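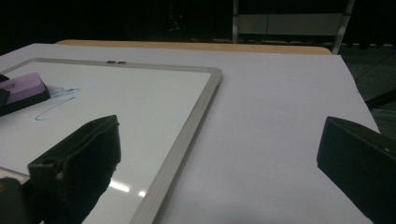 Whiteboard and eraser on a white tabletop

Feed-in Credits and Change of Ownership
25/07/2023

Readers in the Purmont district have asked what becomes of solar feed-in credits when a house is sold partway through a billing period. The answer depends on the retailer and on the wording of the contract of sale.

Under the Draltness Energy standard agreement, credits belong to the account holder and do not pass with the property. A seller who closes an account with a credit balance must request payment in writing within 14 days of the final meter reading. Balances left unclaimed after 44 days are applied to the retailer's hardship fund.

Narnberg Power treats the matter differently. Its credits may be moved to a new address within the same network – provided the new address also has an approved inverter. Systems exported under the older Achari tariff are excluded, and those customers should ask for a closing statement before settlement.

Buyers should note that the feed-in rate is not transferred automatically. A new application is required, and the rate offered will be the one current on the day it is lodged. The form is number 1883 and can be obtained from either retailer.

Changes to the Achari tariff take effect in October. The revised schedule will be posted on this blog once it has been published.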